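**Mondwood Hall – annual walk-through, kitchen, stores and back rooms**
Inspected by: Torunn Bråten
Accompanied by: Trevor Ellwood (keys, opinions)
Date: December 26, 2025
Next due: April

Key: OK = fine. W = watch it. X = fix it before the hall is let again.

## 1. Exits and doors

- [x] Front doors open outward, full swing – OK
- [x] Panic bar, east side – OK. Squeals like a kettle, which at least tells you someone's leaving.
- [ ] Rear door clear of obstruction – X. Eleven stacking chairs and a nativity camel. The camel was moved during the inspection. The chairs are on Trevor's list.
- [x] Exit signs lit – OK, all of them, a first in my time
- [ ] Door closer, kitchen – W. Closes with great conviction. Mind your heels.

## 2. Kitchen

- [x] Gas isolation valve labelled – OK. Labelled three times, in three colours of marker, by people who evidently didn't trust one another.
- [x] Fire blanket in its holder – OK
- [ ] Extinguisher tag current – X. The tag has been through the dishwasher. Bokex to re-tag on their next visit.
- [ ] Range hood filters – X. Last year's comment was "getting sticky". This year's is the same comment with more feeling. Do not use the deep fryer until they've been degreased.
- [x] Hot water at the tap, 30 seconds to run warm – OK
- [ ] Power board behind the urn – X. Second year running. The board has been taken away and is in my car, where it will stay.

## 3. Store room and joinery

- [x] Shelving fixed to wall – OK
- [ ] Heavy items below shoulder height – W. Someone has put the cast-iron pots on the top shelf again. Marjan Sadeghi has offered to write a sign. We have a sign.
- [x] Ladder feet and rungs – OK
- [ ] Brown panelling, store room – W. Sounds hollow low down on the outside wall. Press it with a thumb and it gives a little. Could be damp, could be age. I would like it to be age.

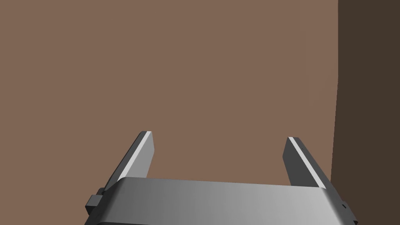
*Fig. 1 – Plain brown surface, darker brown to the right.*

Seidu Mensah went over the lower wall with the moisture meter and got one high reading near the floor and ordinary ones everywhere else. He suspects the downpipe outside. Staniforth quoted $1,309 to replace the pipe and $1,896 to replace it and "make good", a phrase they declined to expand on. I'd take the cheaper one and look at the wall again in April.

## 4. Electrical

- [x] Switchboard accessible, door shuts – OK
- [x] Safety switches tripped and reset – OK. Also reset the clock radio in the office, for which I've already been spoken to.
- [ ] Light over back steps – X. Dead. New fitting is $169, and the alternative is a hip.
- [ ] Zerkesard wall heater – W. Works, smells of toast. Nothing in it that I could find. Leave it off overnight.

## 5. First aid

- [x] Kit on its hook – OK
- [ ] Contents complete – X. No eyewash, no triangular bandage, and enough blue finger plasters to see out the decade.
- [ ] Contact sheet – W. Still gives Mervyn Oakley as the first person to call. Mervyn moved to the coast two years ago and says he's happy to be rung but will be some time getting there.

## Sign-off

Hall may be used for meetings. No catering until every X in section 2 is cleared. Back steps closed after dark until the light is done – Trevor has the tape.

T. Bråten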